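Posted Thursday, December 30, 2021, by Yevhen Panasiuk in Lighting and Accessories

The Flukus is a small LED panel for still photography and video, powered by a removable battery or by USB-C. It has been in daily use on my copy stand and one light stand since May. I bought it at full price from Rizzi.
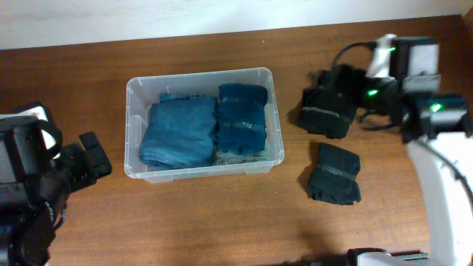
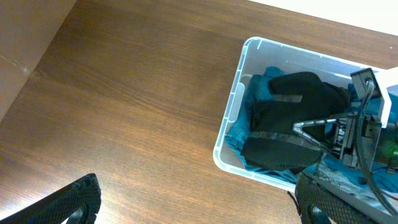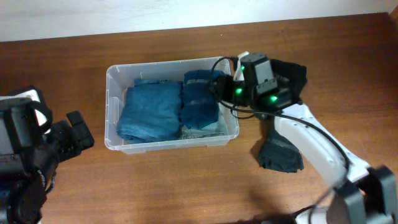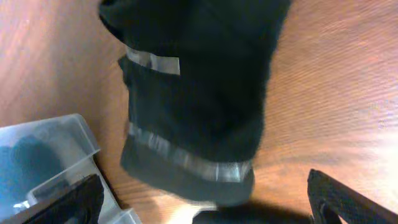
## Build and controls

The housing is metal with a plastic diffuser that clips on at four corners. There are two dials on the back, one for brightness and one for color temperature. Both have click stops. Brightness moves in 1% steps, but the bottom of the range is uneven - going from 2% to 3% is a visible jump, and anything that needs fine control down there is better handled by moving the light back.

The display shows battery charge as four bars. Ladi Ogbonna has the same panel with newer firmware and gets a percentage. My unit refused the update twice and took it on neither attempt.

## Color

I measured against a gray card at three settings. At 5600 K the panel reads slightly green, easily fixed with a small tint shift in the raw converter. At 3200 K it is neutral. The older Brulon panel it replaced was magenta at both ends, so files from the two lights don't match without separate profiles.

## Power

At full output the supplied battery lasted 48 minutes before the panel dimmed itself. USB power holds full brightness only with a charger that can supply enough current. With a weak one, output drops without any warning on the display.

## Mounting

One 1/4-inch thread, bottom edge only. A side thread would have saved me buying the Lostska bracket, and vertical use depends on it.

## Verdict

Good color, fair battery, poor low-end dimming. Recommended for tabletop work on USB power. For location work, budget for a second battery.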